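Thread on kitchen cloths, as promised to the two people who asked. I've been sorting ours since May and I think I'm finished.

1/ We had 49 cloths in the house. I know because I put them all in one pile on the bed and counted. That includes dish towels, dusters, two old T-shirts cut into squares, and a bag of microfiber that came free with a mop.

2/ I kept 17. The rest went to the animal shelter in Willport, which takes towels and cloths in any condition as long as they're washed. They leave a bin by the side door. Check with yours first, some only want full-size towels.

3/ The ones I kept are in four groups: dishes, counters, glass, floor. Each group has its own color so I don't have to think about it. White for dishes, green for counters, blue for glass, gray for floor.

4/ If you only change one thing, stop using the same cloth on the floor and the counter. We did that for years. It was always "just this once."

5/ Microfiber gets washed separately from cotton. Cotton sheds lint and the microfiber picks it up and holds on to it, then you're wiping lint onto your windows. Warm water, a small amount of detergent, no fabric softener. Softener coats the fibers and they stop soaking things up.

6/ I dry microfiber on the rack or on low. I ruined a set on high heat in our old apartment on Wimthorpe Road. They came out stiff and just pushed water around the counter.

7/ Folding. I used to stuff everything in the drawer and it jammed every time. Now I fold in half, in half again, and stand them up in a row like file folders. Takes one load of laundry to get used to.

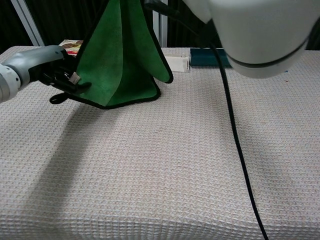
8/ The cloths I like best for counters are the ones with a sewn border. Plain cut edges fray or curl after a few months and then they never fold square. The green one here has a thin black binding along its edges, and that also makes it easier to find the hem when you're folding on top of something pale. I fold to the binding and the corners line up on their own.

9/ Same goes for what you fold on. A beige waffle-weave cloth over the table works well for me. A slick tabletop lets everything slide, and I was always pulling the first half back into place while doing the second.

10/ On waffle weave in general: good for drying dishes, good for drying hands, bad for crumbs. The crumbs sit down in the little squares. Shake it outside before it goes in the wash.

11/ Chutima Kamolrat replied last time that she snaps each cloth once by the corners before folding, to get the wrinkles out. I tried it. It works on cotton. On microfiber I couldn't see a difference.

12/ Storage is a Takia drawer divider, the plain one with 16 slots. Most of the small cloths fit one to a slot. The floor cloths are too thick so they live in a bucket under the sink.

13/ Someone asked about the Phromma bamboo cloths. I had three. They were soft and they dried slowly, and by the second day they smelled. If your kitchen gets a lot of air you might do better with them than I did.

14/ When to get rid of one: if it still smells after a hot wash and a full dry (cotton only), or if it leaves streaks on glass after you've washed it without softener. Glass cloths get moved down to floor duty before they get tossed. Floor cloths don't get moved anywhere.

15/ Stains are not a reason to throw one out. Half of my counter cloths have turmeric on them. They're clean.

16/ How often I wash: dish cloths every day, counter cloths every other day, glass and floor after each use. I hang them over the edge of the laundry basket until there's a load. Don't drop them in damp on top of everything else.

17/ The first post about this got roughly 3,290 views, which is a lot for dish towels. Most of the replies were about paper towels. We still buy them. We use them for bacon and for the cat.

18/ Next I'm doing the container lids. If you have a way of storing lids that has lasted more than a month, please reply with it.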